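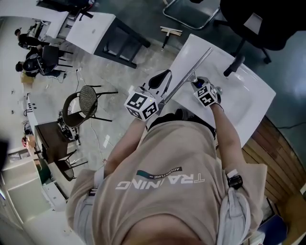

I'd been trying to pin down Erick Mushi for a chat since May, and when we finally got on a call he was eating toast and waiting for a calibration job to finish. "It's got 10 minutes left," he said. "It's had 10 minutes left for a while."

Erick writes the pose tracking code at Flasine, a small outfit that builds software for people teaching robots to do two-handed chores. If you've used hand-held grippers to record demonstrations, you've probably run into the problem he spends his days on, which is working out where both hands are, in the same coordinates, at the same moment, when one of them has just gone behind the other.

I asked him to start with the marker cubes because I'm a bit of a fiducial nerd (sorry!). "The cubes are the easy bit, or they should be," he said. "Pattern on every side, so you turn your wrist and there's still something for the camera to read. Then you hand somebody a squeegee and the whole thing gets interesting."

Why a squeegee? He laughed at that. "Long bar, shiny metal, and you've got two hands on one object. If my left-hand pose is out by a little and my right-hand pose is out by a little, then according to my software the bar has just stretched. Bars don't stretch! So we can use that."

That's the part I'd really called to hear about. The planner they're working on, which everybody there calls Jokasier (Rasha Karam named it, and she won't say why), treats the tool as a rigid link between the two grippers whenever it believes both are holding on. The tracker gives its best guess for each hand, and then a solver nudges both guesses until the distance between them makes sense again. Erick reckons that was two days of coding and a whole winter of arguing over when to switch it on.

"The grip change is the killer," he told me. "Someone slides a hand along the bar to get a better angle on the basin, and if you're still holding the constraint, you drag the other hand along with it. The replay looks haunted." 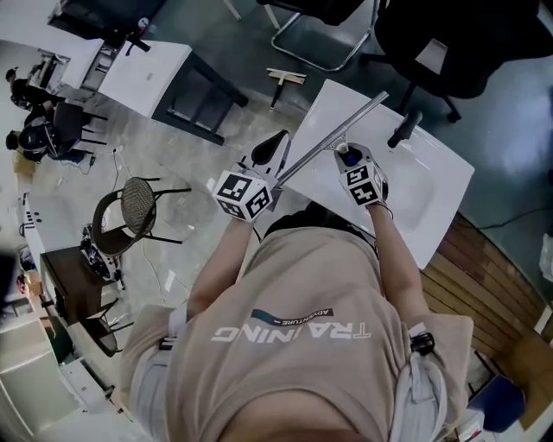
They tried a fixed threshold on finger opening first, and it was hopeless with anything thin. Now there's a small classifier that looks at finger opening and relative motion together and gives a probability of contact, and the solver leans on the rigid link more or less firmly depending on that number. Ho-yin Yang wrote it, and Erick was pretty generous about it. "I'd wanted a switch. Ho-yin wanted a dimmer. The dimmer's better, and I've told Ho-yin that once, so that's done."

I wondered about glare, what with glossy white surfaces being miserable for anything that hunts for black and white squares. He groaned. Their old detector would happily find corners in a reflection, and one bad detection could throw a wrist pose clear across the room. The fix was dull: each detection gets checked against where the cube could plausibly have moved since the last good one, and anything silly gets binned before the solver sees it. In their last regression run, 919 of 968 test clips came through without a jump. Erick can talk at length about the rest, and did. Most are fast wrist flips near the far rim of a basin, where the motion blur eats the pattern.

We got onto tooling after that, and I think he enjoyed it more than the maths. Their replay viewer (it's called Saliba) lets you scrub through a clip with the raw and corrected poses drawn over each other, coloured by how hard the solver had to push. "Before that, I was reading log files at eleven at night like a goblin," he said. "Now I look for red. If it's red, I go and be sad about that bit in particular."

What's next? Force, he hopes. The planner can tell you where the blade went, but it's only guessing at how hard someone leaned on it, and for wiping that matters a heap. Wekesa Masanja has a branch that estimates contact from tiny changes in the bar's tilt. Erick called it "promising on Mondays" and wouldn't be drawn any further.

Somewhere in there his laptop made a noise. The calibration had failed on the last step, and he said he'd better go and see what he'd done to the config file.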